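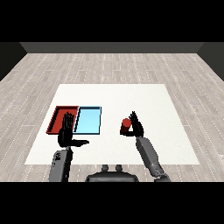 Ernum dry lubricant, 2 oz bottle. For drawer slides, sash tracks, sewing machine cabinets, squeaky hinges. Goes on wet, dries to a thin film, doesnt grab dust the way oil does. Shake well first. If you do a lot of small parts, keep two shallow trays side by side, dirty parts in one and treated in the other, and you won't do the same hinge pin over again.

Sold singly or by the case. Case price shows in cart.

What it's good on
Metal on metal, metal on nylon, wood on wood. Old window sashes especially. Test painted wood somewhere hidden, it can leave a faint haze on dark gloss. Not for bike chains, not for anything that gets hot. Sakamoto makes a better product for chains and we carry that too, see Outdoor.

How to use
Wipe off the old grease. All of it, rag and mineral spirits. Let dry. One thin line down the track, work the drawer back and forth, leave it open overnight. Second coat only if it still drags. Cap on tight or the tip clogs (a pin clears it).

Tested on a Dindov full-extension slide, loaded, 4000 cycles, almost no change in pull. Same slide with no lube was scratchy by 700. Our own bench, so take it as that.

Questions we get
Replaces the old Badent formula? Yes. Same use, new bottle, less smell. You can put it over old Badent if the track is clean.
Safe around kids' furniture? Once its dry, yes. Keep the bottle up high.
Freeze? Don't let it. If it seperates and won't shake back together, toss it.

From buyers
"Did the whole kitchen with one bottle and had some left." Mireille Tessier
"Works fine. Tip is too wide for my sewing cabinet, I used a toothpick." Fumiko Kamata

Narrow tips back in stock Tuesday, April 16, 2024. Add to any order. Returns on unopened bottles only, ask for Chukwuemeka at the order desk.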